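Re: [allotments] Water butts, the shared order and the July work day
Posted to list 4/15/19

> Can someone tell me where we are with the water butts? I put my name down
> ages ago and have heard nothing since. Also is it true Ruleck have put the
> price up, and are we still getting the stands with them or do we sort
> those ourselves? I've got bricks if need be.
>
> Plot 2, top end

Quick one from me, on my way out. Sorry for the silence.

Order is in. Went in last night. Ruleck did put the price up but only on the big ones, the small are same as before. Total came to £458 with delivery, which is under what we said at the meeting so no extra to find. If you've paid you've paid.

Stands - no. They wanted silly money for a bit of moulded plastic. Bricks are fine, slabs better. Make sure it's level BEFORE you fill it. A full butt is a serious weight and mine went over the first winter, took the fence panel and most of a gooseberry with it. Two courses of brick is enough to get a can under the tap. Don't go higher.

Taps: the ones supplied drip. Always have. Bit of plumber's tape round the thread, wind it the same way you screw it in, hand tight and then a quarter turn. Odik do a brass one that fits if you want to do it properly, I changed mine over and haven't touched it since.

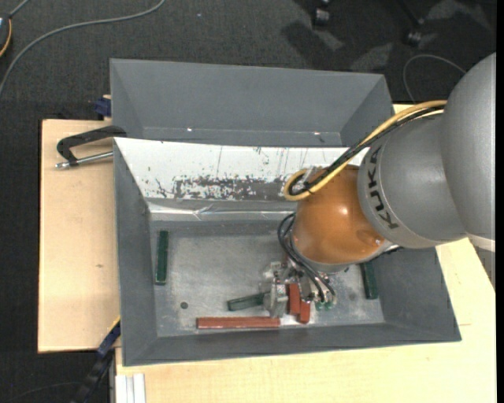
Delivery is to the bottom gate, not the top, the lorry can't get round by the compost bays. Need a few people with barrows. Will post the date when Ruleck give me one, they've said they'll ring the day before and I wouldn't put money on it.

Other thing. The big tank by the hut. 2,000 litres when full and it was full in Febuary, now well down already and we've hardly started. Please please don't run a hose off it. Cans only. I know it's a pain from the far plots. There's a leak somewhere on the pipe from the Howlader side as well, ground's soggy by the hedge when everywhere else is bone dry. Will have a dig when I get a minute. If anyone knows where the old stopcock is shout, it's not where the plan says.

Work day in July still on. Mainly the hut gutter, which drops half the rain down the back wall instead of in the tank. Jova have the brackets in black or white, I'm getting black unless anyone objects. Bring gloves and a ladder if you've got a decent one, not the one with the bent leg please.

And slugs, since somebody asked off list. Beer traps, go out with a torch, and dont plant your lettuces out too soon. That's all I've got, mine get eaten every year.

Back on later if anything's urgent, otherwise reply to the list not just me.

Plot 17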